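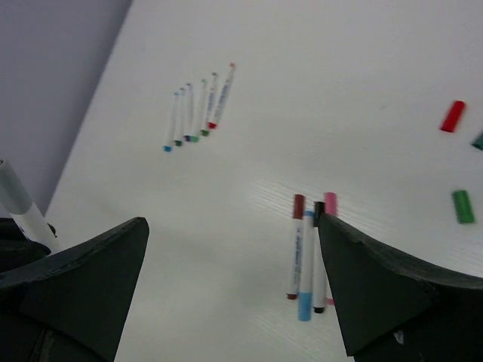 Speaker notes – Choosing an off-site venue for a company meeting
Trostthorpe Small Business Breakfast
2021-05-16

Opening
Good morning. I book meetings and staff events for Langat, and before that I worked on the venue side. Twenty minutes, then questions. Stop me if you can't hear at the back.
Ask for hands: who has a meeting to book before the end of the year? Who has already paid a deposit on one?

Start with the agenda
Most people call a venue with a head count and a date. The venue then quotes the room that fits the head count. Write the agenda first, even a rough one. If half the day is small-group work, you need wall space and side rooms more than you need one big hall.
Questions to settle before you call:
Who has to be there for the whole day, and who only for part of it?
Will people eat where they sit?
Does anyone join by video?
How late can you finish and still have people get home?

Capacity numbers
A room listed at 300 is usually 300 standing, or 300 in rows of chairs. Put in round tables and the number drops a lot. Add a stage and a buffet line and it drops again. Ask for the number in your layout, in writing, with a floor plan.
Tell the Wokivthorpe story here. Sales meeting in March, booked off the website number, tables so close the servers couldn't get through. We moved lunch to the lobby. Keep it short.

What the quote leaves out
Slide 2 goes up now.
The quote we got from the Trosow was 2754 dollars for the day. The final bill was 3000. The difference was a second microphone, an extra hour of setup and a fee for moving a divider wall. All of it was in the contract. I had not read that page.
Go through the list slowly, people write this down:
Service charge, and whether it is taxed
Setup and teardown time
Screens, cables, microphones
Internet – shared or your own line
Parking
Outside food, if you plan to bring any
Cleaning

The site visit
Go at the same time of day as your meeting. A room with west windows looks fine at nine and is no good for slides at four. Sit in the back row. Turn the lights down and see whether they go off by section or all at once. Find the restrooms and walk there from the farthest seat.
Ask what else is booked that day on the other side of the wall. A wedding rehearsal next door is a real problem for a budget review.

Contract points
Cancellation dates – put them on your calendar the day you sign.
Minimum head count for catering, and the last date you can change it.
Name and cell number of the person on duty that day. The person who sold you the room may be off.
What happens if the venue has to close. Everyone in this room has learned to ask that one. Get a refund or a new date spelled out, your choice and not theirs.

If time is short
Skip the site visit section and point to the handout. Do not skip the quote.

Questions
Likely ones: hotel or stand-alone venue, how far ahead to book, whether to tip the staff. For booking ahead, say it depends on the season and that spring goes first.
Handouts are on the table by the coffee. Sign-up sheet for the next breakfast is at the door.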